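How to Set Up a Small Desk Against a Brick Wall

Posted February 14, 2022

Most desk setup guides want you to buy things. I've read the Bolside one and the Vurow one, and both have you at a pegboard and a lamp before you've worked out where the outlet is. My advice is duller and cheaper.

Step 1. Find the power first. Put the desk where a cord can reach an outlet without crossing the path your feet take. If a cable has to run over the floor, keep it close to the wall and tape it down. I don't trust the stick-on clips on painted brick, and I trust them less on bare brick.

Step 2. Leave the wall alone. You'll be told brick needs art. It doesn't, and drilling it is a good way to spoil a Saturday. A few sheets of paper pinned up at eye height are plenty, and a white wire rack standing in front of the brick holds more than any floating shelf.

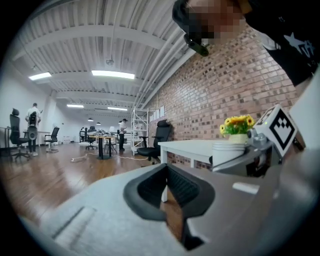
Marchetti wrote in to say that pins never hold in brick and that anyone who wants paper up there should find the mortar joints and use masonry nails, the short kind, or else hang a string. Fair enough. Old mortar crumbles, though, so test one spot before you do a whole row.

Step 3. Pick a plain top. A flat white desk with slim legs takes up less of the room than it sounds like it should. Zanovton charges 35 dollars extra for a cable hole. I'd pay it if the hole is at a rear corner, and skip it if it's in the middle where your mug goes.

Step 4. One plant, or a fake one. I was against fake flowers until August, when I cooked a real fern on the sill. Yellow sunflowers in a small pale pot do fine against brick. Wipe the dust off them now and then.

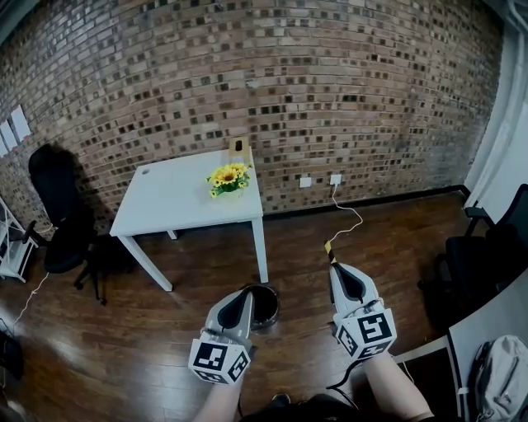 Step 5. Trash bin and chair last. A small round bin goes near a front leg, within reach of your hand and clear of your knees. For the chair, get mesh with armrests and check that the arms go under the top before you pay. Mine cost 49 dollars used. I have sat in a 500 dollar one and couldn't tell you what the rest of the money was for.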